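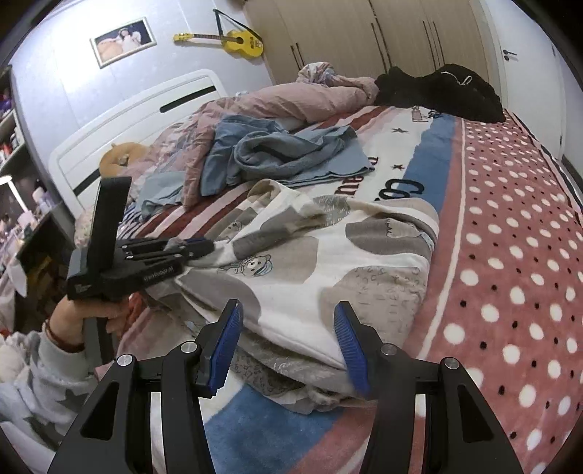

### Morning pages, or whatever time you get to them

Hello again, dear scribblers, and a happy new year to those I haven't managed to write to yet (most of you, I'm afraid, the inbox got away from me over the holidays).

I've been thinking a lot about habit. Last winter Augustina Kyei told our Wallden group that she writes 400 words before she lets herself have a second cup of tea, and I went home and tried it and lasted 3 days. I do love my tea! What worked in the end was much smaller and a bit embarrassing: seven minutes with a pencil, usually at the kitchen counter, usually still in my slippers. Some mornings I get a paragraph I'm fond of. Some mornings I get a grocery list with one good adjective in it, and I keep those too.

Hiu-tung Lu writes on the bus and swears by it. Ásdís Ladefoged has a notebook for each colour of mood, which I find wonderful and could never keep up myself. She lent me the grey one once and I read the whole thing in an evening, with her permission of course, and then lay awake rearranging my own novel in my head until well past midnight. The ferry chapter is going to have to move. I've been putting that off since the fall.

So, the February challenge. Pick a stretch of time you can truly spare, set the oven timer, and write by hand until it goes. No crossing out, please, and no reading back until the end of the week. If you'd like a prompt to get you rolling, Chun-yin Poon has offered this one: *a neighbour returns something you never lent them.*

Send a page or two to me if you're feeling brave, typed or scanned, and let me know whether you'd mind having it read aloud at the Friesen Room. Hiu-tung Tai is bringing her date squares.

Warmly, and with ink on my sleeve,
your editor at *Dundudel*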